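Opinion > Work > Columns

News Opinion Work Letters Subscribe

The Trash Can Wait

Cilline promised the 18 of us at Mansilla that automation would take the dull part of the job. It has, and replaced it with another dull part. We used to clear tables. Now we hold the grippers that show a machine how tables get cleared.
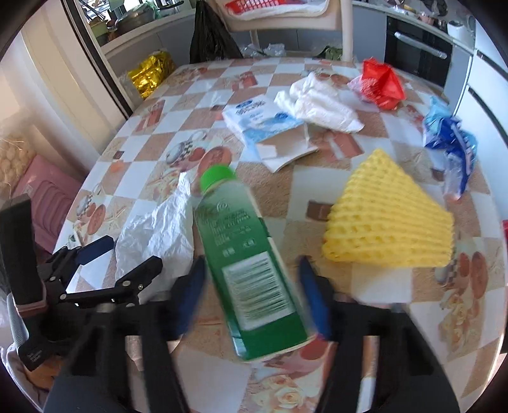 My quarrel is with the job title. Zoi Rallis and I are now "demonstration specialists," a promotion worth 50 cents an hour. The specialty is picking things up. A green bottle goes between two blue pads, and a crumpled plastic bag lies off to the left, awaiting expertise. 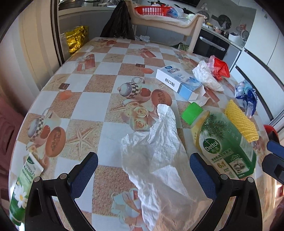

Pay ought to follow the skill, and management thinks the skill lives in the software. I invite management to spend a shift on thin white bags like the one stretched out between those open fingers. Knowing where to pinch is ours, and we're handing it over at an hourly rate. Adanech Seyoum wants a royalty. I'd settle for a chair.

14 comments | 40 shares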